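Home | Trips | Days Out | Op Shop Finds | About | Contact

A morning at the Sulldale open day, fake fruit and all

I've driven past the Greco building in Sulldale more times than I can remember and never once been inside, so when a flyer for their August open day turned up in the letterbox I had it on the fridge within a minute. Greco makes and sells display food. Artificial fruit mostly, plus a bit of bread and some cheeses, for shop windows and furniture showrooms and theatre people. I know that's not everyone's idea of a morning out, but I grew up with a bowl of plastic pears on the sideboard and I've never got over it!
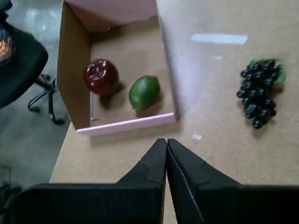

The doors opened at 10 and I was there by quarter to with a thermos, which was a good call because the line was already back to the bike racks. Entry was a gold coin. They hand you a sticker with a colour on it and that's your tour group (I was green, and green went second, so I had time for a sausage in bread first).

The part I liked best was the packing tables. They let you stand right there and handle things, and I hadn't expected how shiny the apples would be. The dark red ones have a proper lacquered look, with a little dimple where the stem goes, and under the lights they're all highlights. Next to one of those a lime looks almost plain, a bit more matte, with a small pale tip at the end. I liked the lime more, to be fair. It's the one that would fool me in a fruit bowl.

And then the grapes! Big dark bunches, purple going on black, every berry with its own little glint, and a green leaf tucked in at the top. My nan had green ones that went sticky every summer, and I asked whether these would do the same. I was told to keep them out of a hot car and off the windowsill and they'd be right for years. We'll see. My back windowsill is the only spot I've got.

The boxes are ordinary brown cardboard and some have a pale pink lining, which I thought was a lovely touch for something that's going to end up in the recycling. You could buy a box and fill it yourself from the trays, any mix you fancied, and people took this very seriously. There was a woman ahead of me holding two lemons up to the window like she was picking out curtains.

After that they walked us through the paint room, though only as far as a yellow line on the floor, and then along to the storeroom. Up to 76 kinds of fruit and veg in the catalogue, they said, and I believe it, because one whole shelf was just different gourds. The older stock came from a place called Drateck that closed down, and they've kept the moulds going. I would happily have spent an hour in there reading labels. We got 11 minutes (yes, I checked my watch, I was grumpy about it).

A few practical bits if you're thinking of going next year. Parking is on the grass on the Otavus Road side and it gets boggy, so wear boots. The toilets are at the far end past the loading dock. The café van was cash only and ran out of scones before lunch. Kids are welcome and there was a colouring table, but it's a long time on your feet for little legs and there's nowhere much to sit.

I spent $21 all up in the shop, which was more than I'd planned and less than I wanted to. I came home with a bag of seconds from the bin by the door: a peach with a thumbprint in it, some wonky mandarins and a fig. The fig is on my desk now and I've already picked it up once thinking it was lunch.

They said the next open day will probably be the same time next year, with the bread room open as well if they've finished the new benches by then. I've put the flyer back on the fridge.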